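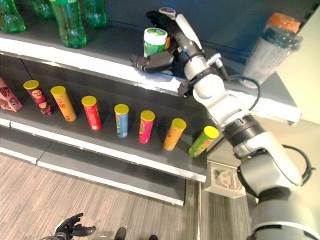
How often do you have to re-zero the hands?

Once in the morning before anything else, and again whenever a finger motor gets swapped. That was the short version I gave in the last post, and it left out most of the work, so I'm going through the whole thing this time.

The cell is the Pirnitz cell, in our Cultdale office. It's one two-armed robot, a shelving unit, and a steel table. The robot takes things off the shelf and stands them on the table, or takes them from the table and puts them back. The hands are Drellorine hands, black ones with several fingers, and they take up most of my maintenance time. The arms have been very little trouble. I wipe them down, look at the cables, and that's usually it.

Morning goes like this. Power on with both arms hanging free of the furniture. Wait for the joints to report. Open both hands all the way and leave them open for a few minutes. The tendons settle a little overnight and if you zero right away you get a zero that drifts by lunch. I lost a good part of October to that before I changed the order. Then close each finger by itself, slowly, and watch the current. A finger that needs more current than its neighbors has dirt in it or a tendon that is starting to fray.

After that comes the cable check. The cables along the arm need enough slack for the elbow to fold completely and not so much that a loop can catch on the front lip of a shelf. I tie them down at the elbow and leave them loose past it. We used to tie them in both places. The connector at the wrist worked itself out over a few weeks, and the hand would drop off the bus in the middle of a reach. It looked like a software fault and I spent a long time reading logs for it.

The log says 3336 grasps on the current right hand. The first thumb tendon went at more than 2000, and the replacement is still in. Changing one is a 41 minute job if all the screws come out, and I've only had that happen one time. Keep the tendon ends from the old one until the new one has been run for a day. The cut length in the manual was a little short for ours.

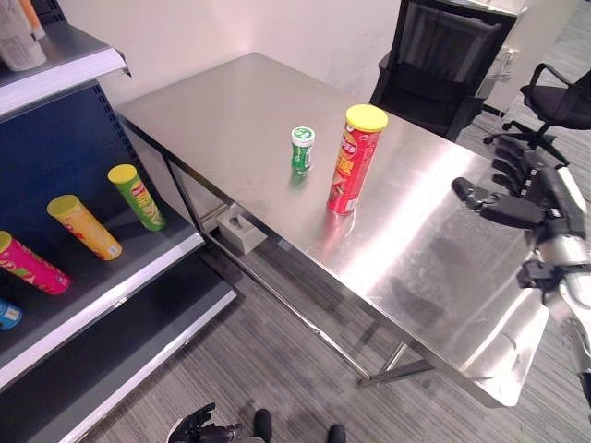 A reader left a comment on the last post asking why we put up with a steel table at all, when a depth camera hates shiny metal and a gray desk mat costs next to nothing. They had the same problem on a packing bench and ended up painting the bench.

Fair question. The chip can shows up twice, once standing and once upside down in the metal, and early on the robot would now and then aim low and go for the reflection. We tried a mat. It slid every time the hand brushed it, and taping the edges gave us a ridge that small bottles tipped on. So the table stayed bare and we fixed it in the setup. The height of the tabletop is measured and typed in, and anything the camera finds below that height gets thrown out. Measure it at all the corners. Ours was off by several millimeters from one end to the other until I turned the feet.

The overhead light is the other half of it. It makes a bright streak on the metal, and nothing placed in the streak gets a decent depth reading. I turned the camera exposure down as far as I could before the dark fingers started to vanish, and left it there. Don't leave it on auto. The exposure jumps when the arm comes in over the table – the shadow alone is enough to set it off.

The shelves need looking after too. A tilted shelf is fine for cans lying on their sides, but the tilt has to match the file, and the clips creep. I marked mine with a paint pen. If the mark has moved, I put the shelf back and don't touch the numbers. Going the other way, changing the numbers to suit the shelf, works for a day and then you have no idea what was true last week.

Still on my list are a new pad for the left index fingertip, a better strain relief at the wrist, and the Chmielewska bracket, which arrived with the wrong screws. I'll write up the bracket when it's on. The fingertip pads are glued, and the glue needs a night to set, so that job gets done last thing before I go home.

Contact | © Notes from the Pirnitz Cell | Back to top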